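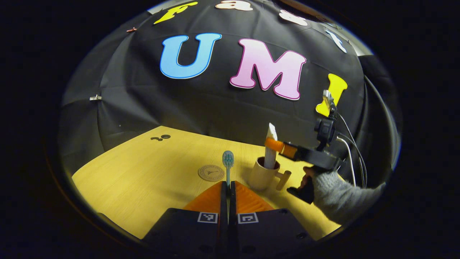

A toothbrush mug is a drinking mug kept at the washbasin to hold a toothbrush and, often, the toothpaste. Writers on housekeeping credit it with keeping bristles cleaner, a claim that rests on little evidence. Almost any cup will serve: a cream-colored ceramic mug with a tan handle does the job as well as a purpose-made holder, and takes a tall, narrow tube with plenty standing above the rim. Gönül Sönmez, in her survey of 108 bathrooms in Pusinska, found no clear benefit from lids or drain holes – features that makers such as Carkora still advertise. Torben Hellwig disputes her method, though his own trial covered only three households.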